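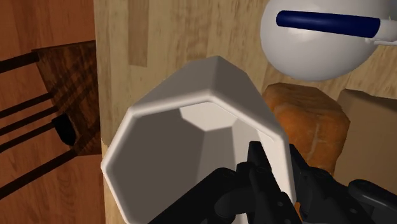 Wrist view in the sim kitchen, cup in the gripper.

So a few of you wrote in after my May post asking for the house rules we keep muttering about, and I promised I'd type them up once they stopped changing every week. They haven't stopped changing. But Tatsuya is tired of forwarding the same messy email to new people, so you're getting the Oct 11, 2020 version, typed on a Sunday with a cold cup of coffee next to me.

For anyone new here: I'm part of a small group called Dreletham, and we record manipulation episodes in simulation, mostly kitchen stuff. Pick up the cup, put the cup over there, go again. The scenes come out of a tool of ours called Zeltavton, and the finished sets go to a team at Wustham who train on them and then send us polite messages about everything that's wrong. Most of the rules below started life as one of those polite messages!

First rule, and the one I'll fight for: write the task sentence before you record, and don't touch it afterward. We used to do it the other way around. Somebody would drive the arm for a while, watch the playback, and write whatever seemed to fit. You get lovely sentences that way and they're useless, because you've quietly erased every failure. If the sentence says "put the cup next to the bread" and the cup ended up on the floor, then it's a failed episode with a perfectly good sentence, and we mark it failed and keep it. Hashini Weerakoon went back through our oldest set and relabeled 200 episodes by hand over this. She has not forgiven us, and she shouldn't.

Second: one name per object, forever. This sounds so dull, I know. But I'd call something a kettle, Dinesh would call it a teapot, and somebody else (me, on a different day) would just write "the pot." Now there's a list. If the object isn't on the list you can't record with it until it is. We had an afternoon-long argument over whether a cup with flat sides is a "cup" or a "faceted cup" and I'm still a bit sore about how that one went. It's a cup. We don't put the number of sides in the name, either - people count them differently from different angles and then you've got two objects in the data where there was one.

Third: leave the clutter in. New folks always want to clear the table so the arm has an easy time, and I get it, I did it too.

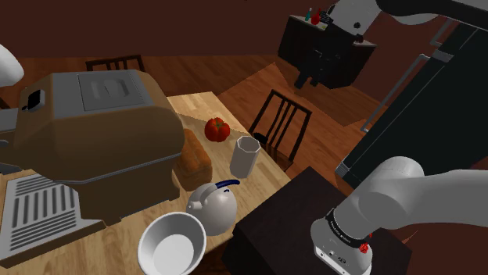 But a kitchen with one thing on the table isn't a kitchen, and Wustham were very clear that a policy trained on bare tables falls apart the minute you put a loaf of bread in its way. So the rule is that the layout gets drawn at random and you take what you get. You can reject a layout only if objects are stuck inside each other or the target can't be reached at all, and you have to write down which of the two it was. "Looked awkward" doesn't count. Awkward is good!

Fourth, and this is the newest: treat the simulated arm like it weighs what it weighs. Shafiq Kumarasinghe came to us from a shop floor with real machines on it, and he was kind of horrified by how we drove. Full speed to the target, elbow sweeping over everything, and if we hit something, well, reset. His point was that somebody downstream is going to run this on hardware, with a person standing nearby, and the habits in the data are the habits the robot picks up. So now we have a speed cap near the table, we come in from a clear side where we can, and a bump against anything that isn't the target gets flagged even if the task worked out. Our throughput dropped and I complained for two weeks. Then I watched one of my old recordings next to a new one and, yeah, okay. The old one is hard to look at.

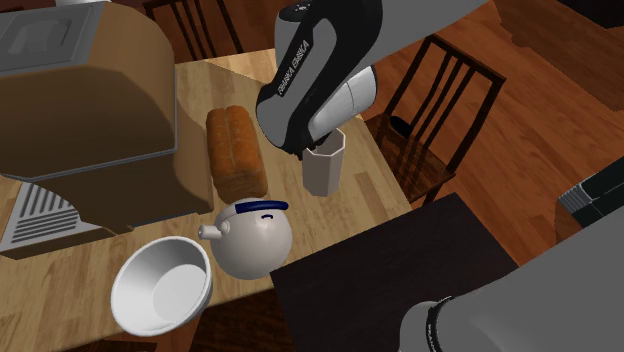 The Franka model over the dining table, from the camera above.

Fifth: check every camera view before you accept an episode. All of them! The overhead view is the pretty one and it's the one everybody checks. The wrist view is where the trouble hides. Gervasio Lagos found a batch of 14 where the wrist camera had been saved with the wrong offset, and from above they all looked terrific. They'd been sitting in the accepted folder since spring. We play back the views side by side now, at normal speed, with no skipping to the end.

Sixth is about batches. We close a batch at 100 episodes, and a second person reviews it before anyone starts another. It used to be 500, and when something was broken, it was broken 500 times. The reviewer can't be the one who recorded it, and can't be the one who built the scene either (that was Dinesh Weerasinghe's addition, and he builds most of the scenes, so he basically talked himself out of a job).

There's a seventh one about random seeds that I'll spare you, except to say: save them. With the episode, in the same folder. I once kept mine in a notebook. Paper.

What we don't have yet is a decent rule for near misses. Say the fingers slip on the rim, the operator recovers, and the cup gets where it was going. Is that a clean success? Abeysekara, the project we swap data with, says yes and moves on. Tatsuya Honda wants a separate tag for recoveries. I'm leaning toward the tag, mostly because I think recoveries are the most interesting thing we record, but then somebody has to define where a wobble ends and a recovery starts, and our last call on that ran long and ended with everyone hungry.

If your group has written something down for this, please send it over, even if it's rough. I'll trade you the seed rule.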